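Robotics club takes on the wall outlet

Posted 16 March 2024

The after-school robotics club at Wasilewska Technical High has picked its project for the spring — plugging things in. Sounds easy. Isn't, says the team.

Students are working with two robot arms at a bench against the wall, with a power strip hung up over the table as the target. The goal is a full set of plug jobs done by the arms, with no hands on the bench, in time for the Narevix Student Challenge in July.

"Everybody wanted to do cups and blocks again," said Liya Workneh, a junior and this year's team captain. "I said my grandmother can't reach the outlet behind her couch. Let's do that one."

The strip hangs off a hook stuck to the wall, a blue one with a pink cartoon fish. One arm brings the plug in from the left, the other comes up by the lower end of the strip. 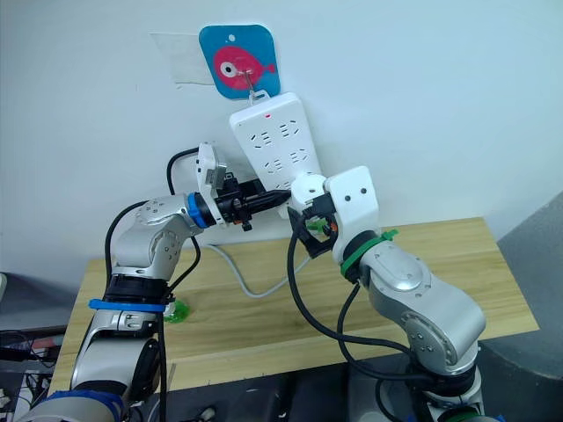

What the challenge asks for

Teams get 60 minutes on the floor and have to bring thier own bench setup. Points for each plug seated, points off for dropped parts. Judges can move the strip before the clock starts, so no memorizing one spot. Last year's winner, a team from Fanico, finished with 142 points. Wasilewska did not place.

Coach Réjean Ouellet, who teaches shop and physics, thinks the club has a shot this time. More practice for one thing. The log for this school year shows 2,056 tries so far, good and bad, all typed in by students on a shared sheet. Plenty of misses in there. Two-prong plugs go crooked, the cord drags, the strip swings a little when it gets bumped.

"They come in at lunch now," Ouellet said. "I used to have to chase them."

Second task is the switch. The challenge has a bonus round where the robot has to use a tool to get at something on the strip, and the students get to build the tool out of whatever they have. Wasilewska's answer is a green bottle with a thick white collar on the neck and a dark brown rod standing up out of it. The gripper takes the bottle by the neck and shoulder and the rod does the reaching.
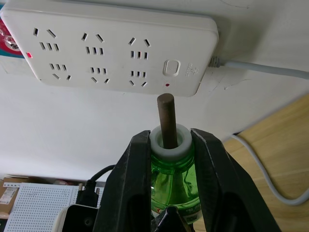

Workneh said the first few ideas for a tool were worse. A ruler, a spoon with tape on it. The bottle gives the fingers something wide to close on, and it was free. She would like a second one built before July in case the first gets crushed, which has happend to other parts.

Money is the other thing. Entry is $100 per team, and travel is on top of that. Zustley, the hardware store on Mill Street, is covering the entry fee and gave the club a box of spare plugs and cord. A car wash is planned for the bus, date not set yet.

The club meets after last bell in the shop wing, room at the end of the hall. New members still welcome, all grades, no coding needed to start. Students should see Mr. Ouellet for the permission form — it has to be signed before anyone works at the bench.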